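Sorting socks in the big hall: a talk with the Badden laundry exchange

Posted 12/10/2026

I had 30 minutes before my ride so this is typed up fast, sorry in advance. The Badden exchange takes in kids' clothes and small household cloth, sorts it, folds it, hands it back out. They moved into the hall on the Skimbridge road in September. I met the woman who runs the sorting days. She asked me to leave her name out, fine by me.

First question, obvious one. Why a hall that size?

"Cheap. That's it, that's the answer. We were in two rooms over the hardware store in Farnbridge and you couldn't open a bag without closing the door first. Now I can lay out a whole intake and walk between the rows."

It is big. Long white arched ceiling, strip lights running down toward the far end. Your voice goes up and comes back a bit later. She likes the light. Hated it the first week, she says, headaches, then she noticed she'd stopped mixing up navy and black.

"In Farnbridge we had one yellow bulb. Every navy sock went in the black pile. Every one. People were very polite about it."

So how does the sorting go? She talks with her hands here so I lost some of it. Big things first, towels and sheets, they go on the shelves and out of the way. Then clothes by size, and she doesn't trust the tags.

"Tags lie. I hold it against a shirt I know is a 4. If it matches it's a 4, I don't care what the tag says."

Small stuff last. Washcloths, bibs, single socks, hats. It's the part people quit on, she said, so she puts it right after the coffee break when everbody is in a good mood.

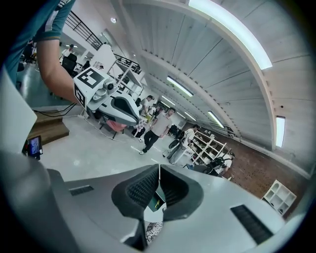 Small pink piece held near the floor, Badden hall.

I asked about the floor. You work down there?

"Partly. My knees say no, the piles say yes. A table is never wide enough. You get to the end of it and start stacking, and a stack is just a mess standing up. So, clean sheet on the floor, shoes off the sheet, and spread everything."

Shoes off the sheet is the only rule she raised her voice for.

Folding next. She has opinions. Towels in thirds, always. Baby clothes in half and then half again, no more, they spring open. She won't ball socks, it wrecks the cuffs. Lays the pair flat, folds it over once, done. I told her I ball mine and got a look.

Last intake was 532 pieces, she had it on a card in her pocket. Is that a lot?

"For us yes. For Wijesinghe, no, they'd do that before lunch." Wijesinghe is the laundry in town that does their hot washes. They get a good rate and she wanted that mentioned, so, mentioned.

What's still missing? Hooks. More bins with lids. A second rack for coats before it gets cold. And singles, she keeps every single sock for two months in case the other one shows up in a later bag.

"Sometimes it does. Different bag, different family even, I dont know how. I get way too happy about it."

My ride was outside by then. She was already back at the small pile, matching mittens, and told me to shut the door behind me properly becuase it sticks.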